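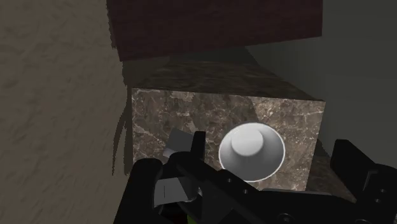 Skusach Care Records Inquiry

The Skusach Care Records Inquiry was a local public inquiry into the handling of complaints about residential homes for older people run by Skusach Borough Council. It examined how complaints were received, filed and answered, and whether elected members had been told of them. It was chaired by Stamatia Lazaridis, a retired administrative judge, and its final report was published on 03/06/2018.

The inquiry did not have the power to decide civil or criminal liability. Its terms limited it to findings of fact and recommendations on the council's procedures.

Background

The council ran four residential homes in the borough. The largest, Olivares House, stood on the eastern edge of the Barnolel district and took residents who needed daily nursing help. The other three were smaller and offered mainly supported living.

Complaints about the homes could be made to a home manager, to the council's social care office or to a ward councilor. Each route had its own form and its own filing system. Complaints made to a manager were kept at the home and were sent on only if the manager judged them to be serious. The council had no written definition of "serious" for this purpose.

Concern about the system became public after relatives of a former Olivares House resident asked for copies of letters they had sent over several years. The council replied that it held no record of them. The relatives had kept their own copies, along with signed receipts from the home's front office. A local newspaper published the receipts, and other families then came forward with similar accounts.

Internal review

The council first ordered an internal review, led by its deputy chief executive, Maximiliano Bravo. The review lasted two months and was based on files held at the main council offices. It found gaps in record keeping but no evidence that complaints had been ignored.

The review was criticized by families and by opposition councilors on the ground that it had not looked at papers held in the homes themselves. Bravo later told the inquiry that he had believed those papers to be duplicates. He accepted that he had not checked.

Establishment and terms of reference

The full council voted in September to replace the review with an independent inquiry. The motion was amended during debate to include the conduct of elected members as well as staff. An attempt to limit the inquiry to Olivares House alone was defeated.

The terms of reference required the inquiry to establish:

what complaints had been made about the homes, and by what route;
how each complaint had been recorded and answered;
what senior officers and elected members had known of them;
whether any records had been lost, altered or destroyed.

The quality of medical treatment was left out of the terms, as this was a matter for the health regulator. The boundary proved hard to apply. Many complaints dealt with care and medication in the same letter, and the inquiry's practice was to examine the council's reply to such letters without ruling on the treatment itself.

Procedure

Hearings took place in the former county court building in Barnolel. Most sessions were open to the public. Evidence from former residents and from junior staff could be given in private, with a summary read into the record at the next open session.

Counsel to the inquiry was Imad Farah. Families who had made complaints were jointly represented, as were current staff. The council was represented separately from its elected members after a conflict of interest was identified during preparation for the hearings.

The inquiry could not compel witnesses. Two former home managers declined to attend, one of whom supplied a written statement. The final report relied on that statement only where other documents supported it.

Some 4,000 pages of material were disclosed by the council. Papers were indexed using Vuvton, a document system already in use by the council's legal office. Disclosure was completed in stages, and the hearings were paused once when a further set of boxes was found in a storage room at Olivares House. The boxes held visitor books, shift notes and complaint forms that had not been seen by the internal review.

Evidence

The main factual dispute concerned the knowledge of elected members. Nam-gil Cheon, who had held the social care portfolio for most of the period, said that he had not been shown any individual complaint and had relied on quarterly summaries prepared by officers. The summaries gave totals for the social care office only. They did not include complaints kept at the homes or those made through councilors.

Chrysanthi Karagiannis, a ward councilor for Barnolel, gave a different account. She said that she had passed letters from families to the portfolio holder's office on several occasions and had discussed one of them with Cheon in person. Her correspondence log showed the letters as sent. The office's incoming mail register for the same period was incomplete, and the inquiry was unable to establish whether they had been received.

Junior staff described a practice of settling complaints by conversation and then closing the form without a written reply. Several said they had been trained to work this way. The training notes in use at the time did not mention written replies.

Findings

The final report identified 467 complaints across all routes. Fewer than half appeared in any record held at the main council offices. The report found that:

the three routes for complaints had never been reconciled with one another;
home managers had been given too much discretion over what to send on;
the quarterly summaries were accurate as to what they counted but gave members a misleading view of the whole;
the internal review had been too narrow to support its conclusion.

On the question of members' knowledge, the report found that Cheon had probably been told of at least one complaint by Karagiannis but might not have understood it to be a formal matter. It made no finding of dishonesty. It added that a portfolio holder who received no complaints from a home the size of Olivares House should have asked why.

No evidence was found that records had been deliberately destroyed. Some of the shift notes had been damaged by damp and could not be read.

Recommendations and response

The report recommended a single register of complaints, written replies in every case, and the yearly publication of totals for each home. It also recommended that internal reviews of social care be led by a person from outside the department concerned - a rule the council already applied to its finance office.

The council accepted the report in full and issued an apology to the families. The single register was opened the following year. The proposal to publish totals for each home was carried out in a modified form, with the smaller homes grouped together to protect the privacy of residents. Representatives of the families objected to the change.

Cheon gave up the social care portfolio before publication and remained on the council as a ward member. Bravo moved to another post within the authority.

See also

Complaints procedures in local government
Olivares House
Skusach Borough Council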